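July 2018 – equipment planning, humanoid room

Sat down with the quotes again this morning, and I think I finally know what I want to ask for. We have two lines on the sheet, a second pair of hands from Nuker and a proper overhead cable carrier from Forbridge, and I keep wanting to buy the hands first (they're more fun!). The packet job on the purifier is what got me thinking about fingers again.
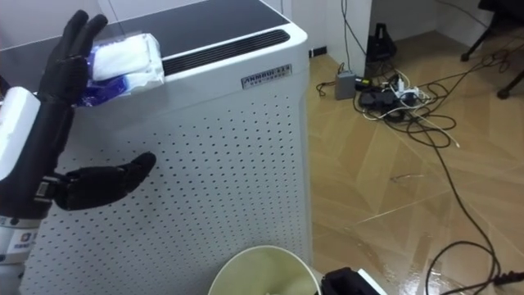

Page last changed: July 2018

Nuker wants nearly 2,000 for the pair, fitted, with spare fingertips thrown in. Mulo can do just the fingertips for 500, and that may be all we need before August. My worry is soft plastic wrapping. I'd like to try a grippier pad on that before we sign for whole hands, so I'm asking Mulo for a sample set and we can argue about it once it gets here.

Then cables. I know I go on about them, but look at how much is hanging from the head and shoulders, plus the power lead looping over the parquet.

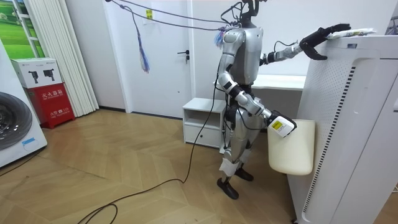 Page last changed: July 2018

The Forbridge carrier comes with a 36 month warranty and clips to a ceiling rail. Rail is extra, of course, and so is the bracket, so I need the real total before it goes on the sheet. Manríquez also sell a floor cover for the power lead – cheap, ugly, probably fine. I'd put that on the order today if it were up to me.

Not asking for a bigger desk this round. The white one does the job and I'd only fill it up. Same for the props: a jug, a bin and a cup with a lid cost next to nothing, and they give us plenty of different grips to plan around. 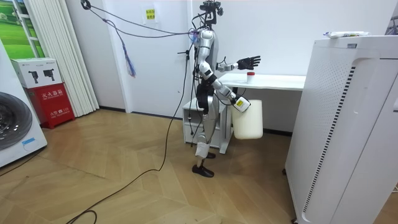

Jug in the lower hand, other hand open over the desk.

To do: get the rail price, ask Mulo about lead time, and check if Nuker will hold their quote into August.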